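Jafarzadeh Grasp Planner, release 4

Planning software for two-arm cells. It picks small toys out of a blue tray, pink or green first as you set it, and keeps both arms clear of each other.

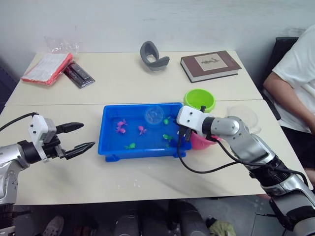 Wrist and head views feed one planner - no separate calibration tool needed. Runs on 2 arms per license. Part no. 971.

Glare masking is now on by default. Bright streaks are dropped before grasp points get scored.

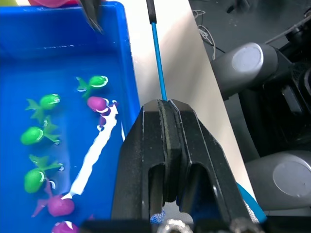
LENGATE, January

Release 4 ships from Ilton with 13 sample task files. Dudness controllers need the new driver first.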